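Lab 4: Comparing End Effectors in Simulation
Course notes, November. Prepared by Meirion Voyle

In Lab 3 you ran the Okoreo two-finger gripper on single objects. This week you run the same arms with multi-jointed hands and compare the results. All of the work is done in the simulator, with the kitchen counter layout.

Each hand gets 50 trials per object. The objects are the lemon on the blue tray and the frying pan. Reset the layout between trials, and do not move the start pose of the arms. Both hands start open and clear of the objects.

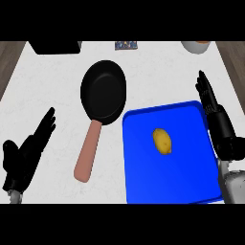
The lemon is the easier one to reach and the harder one to hold. It is short, and the tray rim limits how low the fingers can come in from the side. Try a grasp from above first. For the pan, grasp the handle, well back from the body, and watch the wrist angle. Rasmus Kivi's controller (the Brirnitz build) limits closing speed by default. Leave that setting alone for the first 2 runs, then raise it if you like and write down the value.

A trial counts as a success if the object is lifted 50 mm and held for 200 simulation steps. A lift that slips before then is a failure -- record it as "slip" and not as "miss". Stop any trial that passes 60 seconds.

Hand in:
Success counts for each hand and object
One plot of joint positions during a slip
Half a page comparing the hands with your Lab 3 gripper results

Log files go in the Grernia folder under your group number.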